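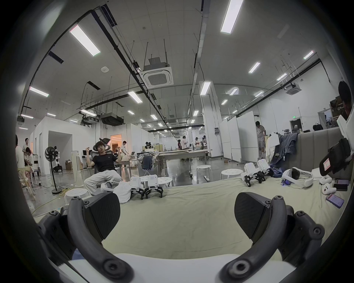 FERNLEY, April 19, 2026 — Pisik, which sells mattresses, bedding and upholstered headboards, today published the results of its first in-house review of sheet claims, and the company is not pleased with all of them.

The review covers 91 sheets and pillowcases from Pisik's own range and from suppliers it was thinking of taking on. Each was sold with a promise on the packet: "wrinkle-free," "easy care," or, in one case, "never iron again." Pisik says it will drop the first phrase from its packaging by December and has asked suppliers to do the same.

"I have never met a wrinkle-free sheet," said Austra Strazds, head of product at Pisik. "I have met sheets that wrinkle less. Put a pale beige one on a big mattress, set a few things down on it, and you can judge the claim for yourself. I would like the packet to match the bed."

The company gathered 1294 comments from customers before starting. Wrinkling was the most common complaint, ahead of poor fit and fading. Pui-shan Siu, who ran the review, said she had expected the fancier weaves to come out ahead. They did not, or not by enough to justify the price.

Folding advice got a hard look too. Pisik's care leaflet has long told customers to take a piece by its two upper corners, pull the top edge tight and fold from there.

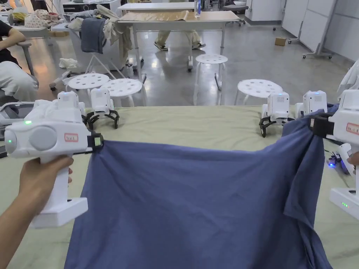 Siu said the advice is fine as far as it goes. Soft creases still spread down from the corners, the top edge still dips a little, and a loose side will flop over on itself whatever the leaflet says. The new leaflet keeps the two-corner hold but no longer promises a "store-perfect" result.

Not everyone at the company agrees with the change. Yao-tsung Fung, who manages sales, argued for keeping the old wording on pillowcases, where he says returns are low. He was overruled — for now.

Pisik will not be adding a star rating or a seal to its packets. "Our customers have seen enough seals," Strazds said.

The new leaflet will be packed with all pale beige, olive green and blue bedding first, then with the rest of the range. Customers who bought a sheet labeled "wrinkle-free" can request a copy by mail.

Press contact: Tzu-hsuan Man, Pisik, Fernley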